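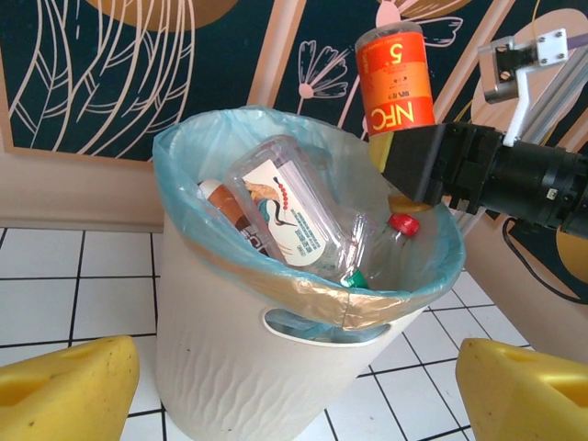

Teltia Hanging Rail System for Galleries and Art Shows

The Teltia rail is a wall-mounted hanging system intended for galleries, community art centers, and businesses that host rotating exhibitions. Once the rail has been installed, artwork may be hung, moved, and taken down without new holes in the wall.

Rail and Cable Options

Rails are supplied in white or black, in lengths of 80 inches. They may be joined end to end with the Movel connector, sold separately. Each rail ships with screws, wall anchors, and two end caps. Steel cables and clear nylon cords fit the same channel and may be mixed on one wall.

Weight Limits

A single hook on a steel cable holds up to 22 pounds. Nylon cords are recommended for small framed prints and unframed panels only. For heavier work, use two cables and the Mendach locking hook, which also discourages removal of pieces during crowded openings.

Installation

Rails should be fastened to studs or solid masonry. Installation on drywall alone is not covered by the warranty. Curved walls require the flexible Ahonen track, available by special order.

Ordering

Orders of $500 or more ship free within the continental United States. Schools and nonprofit arts organizations may apply for an account with a minimum order of $300. Please include a tax exemption certificate with the application.

Cut rails and special orders may not be returned. All other unused items may be returned in their original packaging.

Related items: label holders, picture lights, poster clips, replacement end caps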